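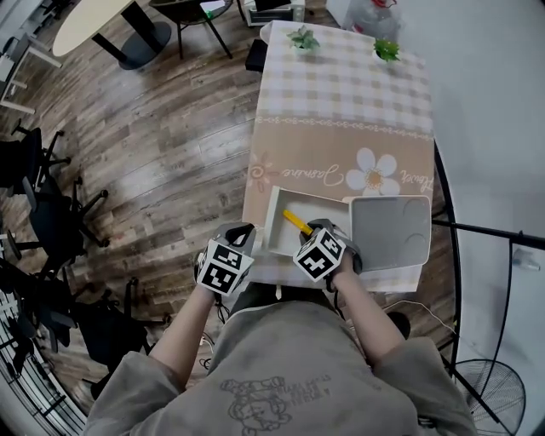
Friction is a force that acts where two surfaces touch. It pushes against sliding. If you press on an object that is lying in a box and try to move it sideways, friction acts at two places: between you and the object, and between the object and the bottom of the box. The yellow stick in the white box has dark fingers pressing against it, so it has friction on it from both. Which way it moves, or whether it moves at all, depends on which of those forces is larger.

What makes friction bigger?

Two things matter most. The first is how hard the surfaces are pressed together. A full backpack is harder to drag across a floor than an empty one. The second is what the surfaces are made of. Rubber on dry wood has high friction. Steel on ice has low friction.

Size matters less than most people expect. A brick lying flat and the same brick standing on end need nearly the same push to slide.

Two kinds

Static friction acts on an object that is not moving yet. Sliding friction acts once it moves. Static friction can usually grow larger than sliding friction. This is why a heavy box is hard to start and then easier to keep going.

Try it

You need a ruler, an eraser, a coin and a large book.
Put the eraser and the coin side by side on the closed book.
Lift one edge of the book slowly.
Stop when the first object slides. Measure the height of the raised edge.
Keep lifting until the second one slides, and measure again.
Do the test 10 times and write down every result. The numbers will not all match.

Words to know

Force: a push or a pull.
Surface: the outside layer of an object.
Lubricant: a material, such as oil, that lowers friction.

Text by Uzma Orakzai. Checked by Arsalan Rizvi.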